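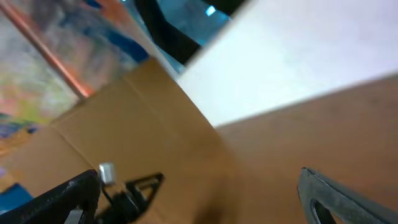 Manalastas, August

The Hatilex garment steamer is back in stock, and I'm so happy to be packing these up again! It holds 200 ml of water, draws 900 watts and steams on the low setting for longer than I expected (I do my shirts and most of my pants on one fill). The cord is the new longer one — finally. Price is $70, and the Zesov brush head fits it too, if you already own one.

Fill it with plain tap water, please. No scented stuff, it gums up the nozzle. 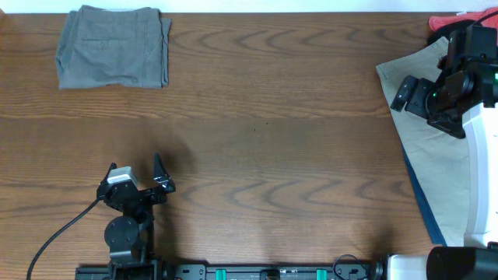

Terach wrote in to ask whether it's okay on linen, and said the old model spat water on the high setting. Linen's fine, and high has a new valve now.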